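3.2 Usure du segment et régime de rodage

Les moteurs deux-temps de petite cylindrée posent un problème de mesure que la littérature sur les quatre-temps ne traite pas beaucoup : le segment passe devant les lumières à chaque tour, et son usure n'est pas égale sur la circonférence. Huang et Nomura ont proposé de relever le jeu à la coupe en neuf positions angulaires. Nous reprenons ici leur protocole, avec une modification pour les cylindres chemisés.

Deux lots de motocyclettes ont été suivis, l'un monté avec des segments Guteck, l'autre avec des segments Brotia. Le rodage a été limité à 800 km pour les deux lots. Le relevé final a été fait à 3 551 km pour le premier et à 3 279 km pour le second - cet écart vient d'un arrêt de l'atelier au mois d'août, et nous l'avons corrigé par interpolation linéaire.

Le jeu augmente plus vite du côté de l'échappement dans les deux lots. La différence entre les fournisseurs reste inférieure à la répétabilité de la mesure, et nous ne pouvons donc pas conclure sur ce point.

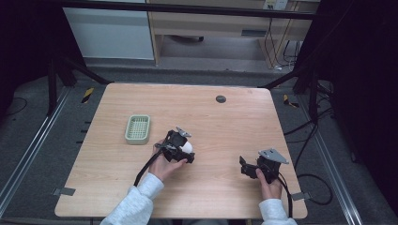
Figure 4. Saisie d'un petit objet blanc de forme ovoïde, panier vert pâle sur la table.

L'effet du taux d'huile dans le mélange, déjà discuté par Arabzadeh, est examiné à la section 3.3.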